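Ivdale 寝室作業デモ集 README

最終更新：2019年11月8日
収録数：331エピソード（遠隔操作のみ）
ライセンス：同梱の LICENSE を参照。再配布の前に必ず読むこと。

最初に断っておくこと

このデータで学習すれば寝室が片づくロボットができる、とは書かない。前の版の README にはそれに近い一文があったが、削除した。手元の評価ではそこまで言える結果が出ていない。使う人は、以下の制約を読んだうえで自分の目的に合うかどうか判断してほしい。

内容

双腕の台車型ロボットを人が遠隔で操縦し、寝室で布や紙の束を扱わせた記録である。操縦には Citura の二本レバー式コントローラを使った。手を取って動かす直接教示も初期に試したが、操縦者の腕や体が頭部カメラに入り込み、推論時の見え方と食い違うため公開分からは外した。直接教示のほうが軌道は滑らかだった。滑らかさを取るか見え方の一致を取るかについて、まだ納得のいく答えは持っていない。

作業は次の四種類。
・掛け布団を畳む、広げる
・布類をベッドの上で移動する
・紙の束や本をつかむ、置く
・上記の組み合わせ（長い指示文つき）

頭部カメラ

ベッドを見下ろす視点で、両腕の先端は画面の下端に入ることが多い。柄物の布団を意図的に使っている。無地の布だけで学習した方策は、キャラクター柄の布団に替えた途端に端を見失った。逆に柄だけに頼るようになる恐れもあり、その切り分けはしていない。
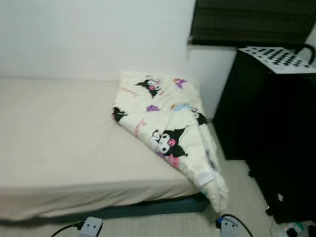 布団の畳み方は操縦者に任せた。きれいな四角に揃える操縦者もいれば、斜めに折って終わりにする操縦者もいる。指示文はどちらも「布団を畳む」のままなので、この一語を正解ラベルとして信用しないほうがよい。成功フラグも操縦者の自己申告である。あとから別の者が44エピソードを抜き出して見直したところ、18エピソードで判定が割れた。この割合を見てなお成功率を論文の表に載せるつもりなら、まず自分で付け直すことを勧める。

手首カメラ

手首カメラは把持の瞬間を見るために付けたものだが、期待したほどの情報は得られていない。対象に寄ると画面の大半がそれで埋まり、動作中はぶれる。とくに紙はひどい。ページの縁は細い筋の集まりになり、どこまでが一束なのか人間が見ても迷うことがある。 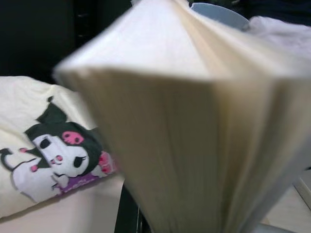 図2　手首カメラの画像。手前は紙の束、左奥はキャラクター柄のクリーム色の布。動きぶれあり。

ぶれた画像を除去するスクリプトは付けていない。除去すると接触の前後がまとめて抜け、肝心なところのないデータになる。露光時間を短くすればよいという意見は何度ももらったが、室内の明るさではノイズが増え、6月に録り直した分でも良くなったとは言いがたかった。

時刻同期

頭部と手首の時刻は Younis の記録ソフトが付けたものをそのまま残している。関節角との間に遅れがあり、しかも一定ではない。速い動作では目で見てわかるほどずれることがある。固定のオフセットを引けば直ると思わないこと。

遠隔操作に由来する癖

・操縦者は映像の遅れを待つため、つかむ直前に止まる。模倣学習の方策はこの停止まで覚え、そのまま動かなくなることがある。
・力覚の提示がないので、布を必要以上に深くつかむ。
・右腕の使用に偏っている。左右反転による水増しは、家具の配置まで反転するので効果は未確認。
・失敗してやり直した部分も残してある。回復動作の学習に役立つという説があるが、このデータで確かめた者はいない。

基準モデル

Cundex の行動クローニング実装を既定値のまま回した結果を results に置いた。エピソード数を増やせば伸びるのかという質問には、わからないと答えるしかない。次の版では500エピソードを目標にしているが、同じ部屋で同じ操縦者が数だけ積み増しても、あまり意味はないだろうと考えている。

評価に使った部屋は収録した部屋と同じである。未知の部屋での性能は測っていない。したがって「汎化」という言葉をこのデータの紹介に使わないでほしい。

ディレクトリ構成

episodes　各エピソードの映像、関節角、グリッパ開度
labels　指示文と成功フラグ（自己申告のまま）
recheck　見直し分の判定。割れたものは両方の判定を併記
calib　カメラ校正値。手首側は途中で付け直しているため、前半と後半でファイルが違う
results　基準モデルの出力と評価記録

既知の不具合

・ごく一部のエピソードで手首映像の末尾が欠けている。一覧は labels の missing.txt。
・グリッパ開度の単位が前半はミリメートル、後半は正規化値。変換表は calib に入れたが、前半の全閉が零にならない件は未解決。
・指示文に表記ゆれがある（布団、ふとん、掛け布団）。統一する予定はない。

不具合の報告には、エピソード番号と使用した校正ファイル名を添えること。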